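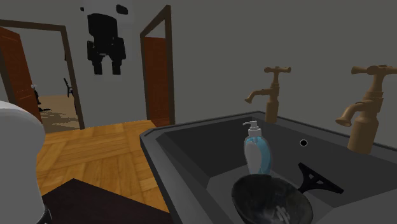

The Oso Spirit Check is a methanol screening kit for bars, bottle shops, guest houses and tour operators who want to test a spirit before it's poured. It gives a colour result at the counter and doesn't need a lab bench. All you need is a flat surface, decent light and somewhere to rinse the glass tube between samples. Old-style brass taps with cross handles over a dark grey basin will do the job as well as a lab sink, as long as the tube can be held under the spout and filled right to the lip. Let it drain upside down before the next sample goes in, because leftover water thins the spirit and can pull the reading down.

Stock code: 2683
Made by: Petrauskas
Sold by: Grivden, Plultham
Availability: in stock, next shipment due June

What's in the kit
Glass sample tube with stopper
2 droppers, marked A and B
Reagent A and reagent B in sealed bottles
Printed colour card
Instruction sheet
Hard carry case with foam insert

How it works
Add the spirit to the lower line on the tube, then reagent A. Stopper, tip gently and wait for the time given on the sheet. Add reagent B and compare the colour with the card. A reading in the darker bands means the bottle should be set aside, kept sealed and reported to your local health authority. Don't pour it out and don't return it to the supplier until you've been told to.

Use it on clear spirits such as vodka, gin, white rum and arrack. Coloured spirits and liqueurs can hide the result and should go to a lab. The kit isn't suitable for beer, wine or premixed drinks.

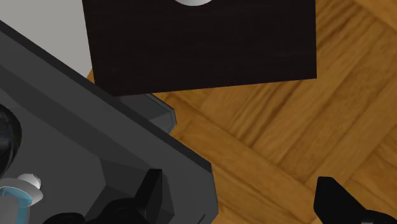
One customer review from a guest house says the card is hard to read under warm bulbs, and that results were much clearer once staff started checking the tube beside a window. The same review asks for a larger card. Petrauskas has a bigger version planned for the next shipment, and existing owners can order it on its own.

Please note
This is a screening test. A pale reading doesn't prove that a drink is safe, and the kit doesn't check for other contaminants. Anyone who feels unwell after drinking, especially with blurred vision, should get to a hospital straight away whatever the card showed.

Storage and handling
Keep the reagents upright, out of the sun and away from children. Wear gloves and eye protection. Check the expiry on both bottles before each use. Used samples must not be tasted or put back in the bottle.

Refills
Reagent refills are sold as a pair under stock code 932. The droppers aren't included, so keep the ones from your kit. Unopened refills can be returned to Grivden in Plultham with proof of purchase. Opened bottles can't be returned.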